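Section 4. First handling trial with clear parts

Read this section after both arms of the Jeneria bench kit are bolted to their plates and the cables are run down over the front edge of the table. You will need the Woka control program, order no. 947, loaded on the bench computer.

Clear plastic and acrylic are harder for the kit to pick up than solid colors. Do the trial in this section before you move on to your own parts.

4.1 Preparing the table

1. Cover the work surface with plain brown paper. Smooth it by hand. Faint creases do no harm.
2. Check that the status light on each base is green. The light will tint the paper close to the base, and the program allows for this.
3. Start Woka and open the trial named Clunum.
4. Set the arm speed to 112 for the first run. The factory setting is 500 – leave it there only for solid parts.
5. Place a clear box on the paper where the right arm can reach it from above. Small clear pieces can be spread to one side of the box.
6. Keep your hands off the table and press Start. The right arm reaches out over the paper and brings the gripper down toward the box.
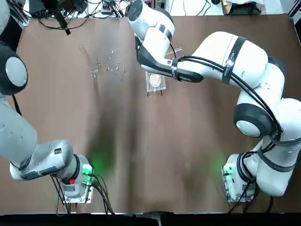

7. If the gripper stops short of the part, press Hold, then Step. The arm moves down a little each time you press Step.
8. When the fingers are on both sides of the part, press Close.

Note: The arm throws a shadow across the paper when it reaches forward. Do not add a desk lamp to get rid of it. A second light source puts bright spots on clear walls and the program may take them for edges.

Caution: Do not lean over the table while either arm is moving. The elbow swings wider than the gripper does.

4.2 Cups

Thin cups need less force than a box. Lower the grip setting before you start, and raise it one step at a time if the cup slips.

1. Stand the cups upright with a gap between them wide enough for the open fingers.
2. Choose Cup from the part list and press Start.
3. Let the arm hold the cup just above the paper, then press Hold and look at the walls. If they bend inward, lower the grip setting again.
4. Press Release only when the cup is back on the paper.

If the arm stops and the program shows code 2854, a cable is pulling on the wrist. Press Hold, free the cable and press Start again.

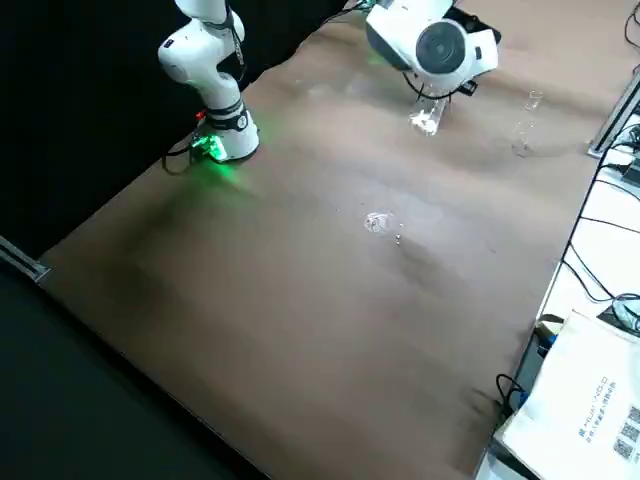
Khattak, July

Changes to this section: the starting speed in 4.1 was lowered, and code 2854 was added to 4.2. Owners of the earlier kit can follow the same steps, but must choose Part instead of Cup from the list.

Text by Ebise Gebru, Jeneria customer support. Go on to Section 5, Saving a trial.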